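Workshop Tips: Tuning Perception and Planning for a Kitchen

Compiled by Halyna Kravchuk from the Unasstead bench notes. Last revised in May.

These tips assume a wrist camera with a wide lens, a two-finger gripper and a planner that accepts a cost map. Values in parentheses are the ones we run. Change one at a time and log the run before changing the next.

1. Mask the fingers before anything else

Parts of the gripper stay in view at every step, and a segmenter will label them as objects if you let it. Draw one mask with the fingers open and one with them closed, then blend by finger width. A single mask drawn at the widest opening leaves a strip along each pad uncovered. If two grippers work side by side, the second one needs a moving mask computed from its pose. Pad the mask by 7 pixels.

2. Correct the lens late

Run detection on the raw wide view and undistort only the points you keep. Undistorting the whole view first throws away the corners, and in a small kitchen the corners hold the sink, the sill and half the counter. Adelmo Bassi timed both orders on the Vasylenko board. Detection first was faster on every run and lost fewer small jars.

3. Set exposure from the work surface

A kitchen window will pull auto exposure down until the counter goes dark. Meter on the table or counter region and let the window clip. Treat clipped pixels as "no data" in the cost map. Do not treat them as free space. Glossy floor tile gives a second, weaker copy of the window, so drop floor detections with no matching depth.

4. Anchor on what does not move

Pick landmarks that are fixed to the building: cabinet doors, the range hood, the edge of the cooktop. Leave out the table, the cups and everything on the counter. Repeated cabinet doors look alike to a feature matcher, and a match that slips by one door gives a clean residual with the wrong pose. Add at least one landmark that occurs once. The hood serves well.

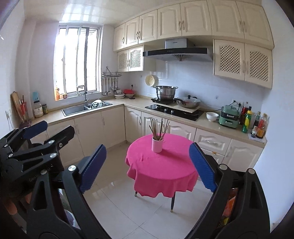
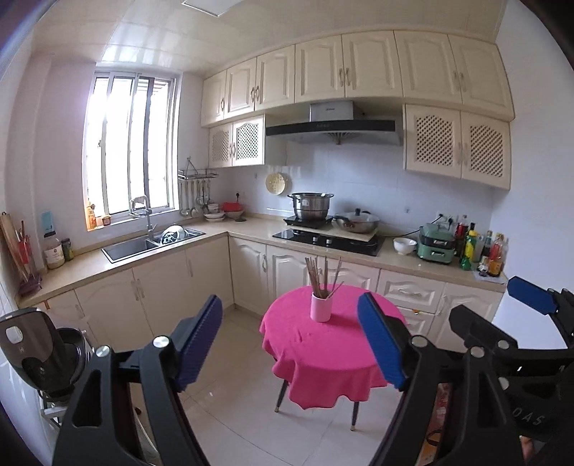

The hood hangs between the lattice doors in both views, with the pink table in front.

5. Give cloth its own class

A tablecloth edge that hangs in folds produces a ragged boundary and sometimes a false shelf. Fit a plane to the tabletop, extend it to the outermost fold and keep the fingers 60 mm clear of the drop. Table legs under the cloth should stay in the collision model even when only the tips are seen.

6. Plan around thin things as a bundle

Chopsticks in a cup are too thin for the depth sensor at arm's length. Do not try to fit each one. Fit a cone that opens upward from the rim and mark the whole cone as occupied. Grasp the cup below the rim, from the side. Liudmyla Marchuk keeps the cone code in the Oser tools folder under "fan."

7. Clear lids

Depth through a glass lid returns the inside of the pan or nothing at all. Use the knob as the grasp target and the rim of the pan as the height reference. If the knob is not found in three tries, skip the item and report it.

8. Cords count as obstacles

Run a separate thin-line detector over the counter and wall. Inflate each hit to 100 mm in the cost map. Shona MacBrayne's version in Sirley joins broken segments behind bowls and appliances. It over-joins near tile grout, so turn it off for the floor.

9. Keep a replay set

Store raw views, poses and finger widths together, with one clock. Our replay set holds 257 clips, and every planner change runs against all of them before it goes on the arm. Nadiia Yurchenko maintains the list of clips that are expected to fail. Send additions to her with the clip name and the planner version.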